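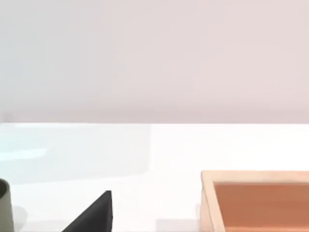

Ticket: right arm stops short of the table in the sim, fine on the real bench
Opened by: Caoimhe Fahy
Project: Undlow (two-arm sorting build, shared workshop)
Status: open, workaround in place

Hi all, and sorry in advance for the length, I've been at this for a few evenings now and I'd like to get it all down while I remember it.

Since I moved us over to the new table model, the right arm comes down toward the tray, gets close, and then just sits there until the run times out. The log says "target not reached, 6 mm remaining" every single time. It's never 5 and never 7, which I found oddly comforting, as it smells like a number somebody typed in somewhere (quite possibly me!).

Things I've tried so far:

Restarted the simulator, then the whole computer. No change.
Put the old tray back in. No change.
Raised the step limit from 900 to 3,492, which only meant a longer wait for the same message. I've put it back.
Ran the left arm through the same moves. It behaves perfectly, bless it.
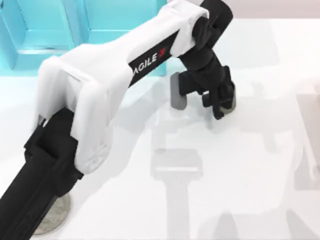
After that I went into the arm settings and compared left and right line by line, with a large pot of tea. The finger length is entered separately for each side, and the right one still has the value from our old printed fingers. I'm fairly sure that's our culprit, but I didn't want to save over it without asking, as I know Kyu-ri was using that file for the pouring tests.

Reply from Kyu-ri Ki:
Please do go ahead, Caoimhe! I finished with that file ages ago and should have said so. One thing to watch: the safety height above the table is stored in there too, so write it down before you change anything. I lost an afternoon to that once.

Reply from Caoimhe Fahy:
Thank you, that's a great help. I changed the right finger length and left the safety height alone. 14 runs tonight and the message hasn't come back. I'd still like Glenys to try it on her laptop before we close this, and I haven't touched the copy on the bench computer, so please don't sync that one until I've been in.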